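Dictamen sobre la admisión de maquinaria a las labores de recogida

Cuento

La Oficina de Enseres de Brisum recibió en febrero la solicitud de la casa Mosamen y le asignó el número 17. En ella se pedía que una máquina de dos brazos fuera inscrita en el registro de personal doméstico y de taller, sección de orden y recogida, con los mismos derechos de sello que cualquier aspirante. El reglamento no preveía el caso. Tampoco lo prohibía, y el negociado, tras consultar el tomo encuadernado y el suplemento, resolvió tramitarlo.

Quien suscribe fue designado para instruir el expediente. Llevaba entonces muchos años examinando a aspirantes humanos en la misma disciplina, y había firmado en ese tiempo 2000 certificados. Dejo constancia de ello para que se entienda que la designación no obedeció a ninguna competencia en materia de mecánica, de la que carezco.

Primero. De la prueba

La prueba de recogida es antigua y no ha variado desde que se redactó. Se coloca sobre la mesa un vaso y se dejan útiles de escritura. El aspirante debe poner los útiles en el vaso sin volcarlo y retirarse de la mesa. Dispone de 120 segundos. En la memoria de la Oficina figuran aspirantes que la superaron conversando, y uno que la superó dormido, según acta que no he podido localizar.

La casa Mosamen solicitó una prórroga del tiempo. Se le denegó. Solicitó después que se eliminara el tiempo, lo que obligó a consultar de nuevo el suplemento. El suplemento admite la supresión del plazo «cuando el aspirante proceda de lugar remoto y desconozca el uso de la mesa». Se estimó que la máquina se hallaba en ese supuesto.

La sesión se celebró a las nueve de la mañana en la sala de paredes grises, con asistencia del instructor y de la representación de la firma Gitix, proveedora de las pinzas. Se incorporan al expediente las láminas siguientes, sin atribuirles orden.
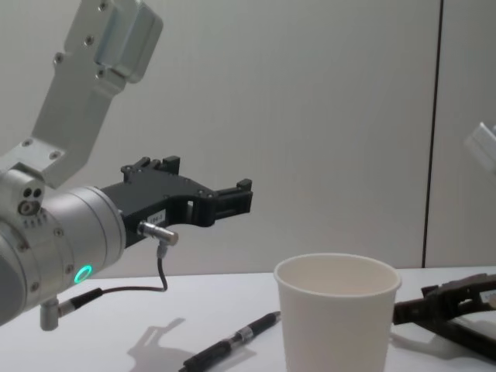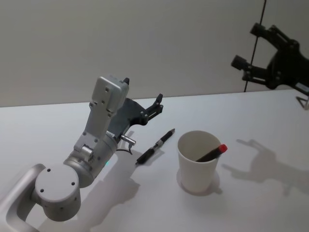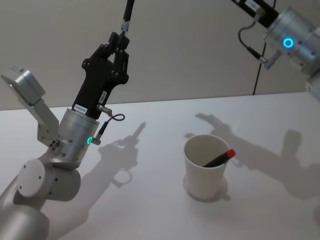
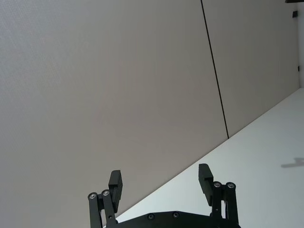

Segundo. De lo observado

El instructor tomó asiento y esperó. La espera, en los exámenes ordinarios, es la parte que menos se consigna, y en este ocupó la mayor parte del acta.

El brazo descendía hacia la mesa, se detenía y volvía a ascender. La representación de Gitix explicó que la máquina estaba considerando. Pregunté qué consideraba. Se me respondió que la distancia al bolígrafo, la inclinación del bolígrafo y la posibilidad de que el bolígrafo no estuviera donde parecía estar. Hice constar que un aspirante humano no suele contemplar esta última posibilidad, y la representación hizo constar que ello constituía, a su juicio, una imprudencia.

Al rotulador de capuchón rojo le correspondió el primer turno. La pinza lo tomó por el cuerpo, lo elevó y lo sostuvo sobre el vaso durante un tiempo que no medí, por haberse suprimido el plazo. Después lo soltó. El rotulador quedó inclinado dentro, con el capuchón asomando por el borde. El vaso no se volcó. Debo declarar que advertí en mí una cierta satisfacción, y que el reglamento exige al instructor abstenerse de ella.

El bolígrafo negro presentó mayor dificultad. En la primera tentativa los dedos se cerraron a un lado. En la segunda lo empujaron. En la tercera la pinza lo sujetó por un extremo y lo dejó caer a una distancia del vaso que un niño habría salvado sin levantarse. La representación de Kamath, que había acudido en calidad de aseguradora y no había hablado hasta ese momento, preguntó si la mesa había sufrido daños. Se comprobó que no.

Fueron 5 tentativas. Tras la última, el bolígrafo seguía sobre la mesa y el brazo se retiró a una posición elevada, que la firma denominó de reposo.

Tercero. De un incidente no previsto

Concluida la sesión, las representaciones abandonaron la sala para redactar sus alegaciones. El instructor permaneció en ella para cerrar el acta. Le faltaba con qué firmar, por haber agotado la tinta de su pluma, y tomó el bolígrafo de la mesa.

Firmó. Por costumbre de tantos años, al terminar dirigió la mano hacia el vaso. El bolígrafo dio en el borde, giró y cayó sobre la mesa, muy cerca del lugar de donde lo había tomado.

El instructor lo dejó allí. Consultó el tomo encuadernado por si existía disposición relativa a los exámenes que el examinador no supera. No existe. Consultó el suplemento, donde consta una nota al margen, de letra anterior a la mía, que dice únicamente: «A mí también».

Cuarto. De la resolución

Vistas las alegaciones de Mosamen, que pide la inscripción plena; las de Gitix, que pide una nueva convocatoria con un bolígrafo más grueso; y las de Kamath, que pide que se le notifique todo, esta Oficina acuerda:

Inscribir a la máquina en el registro con la calificación de aprendiz, que faculta para recoger rotuladores bajo supervisión y no autoriza todavía el manejo de bolígrafos, cubertería ni prendas plegadas.

Denegar el bolígrafo más grueso.

Citar al aprendiz a una segunda prueba en la misma sala y con los mismos útiles. Hasta entonces se le permitirá practicar en horario de tarde, cuando la sala no se emplea.

Designar para dicha segunda prueba al mismo instructor, que ha solicitado por escrito acceso a la sala en el mismo horario. Se le concede. Deberá traer su propio vaso.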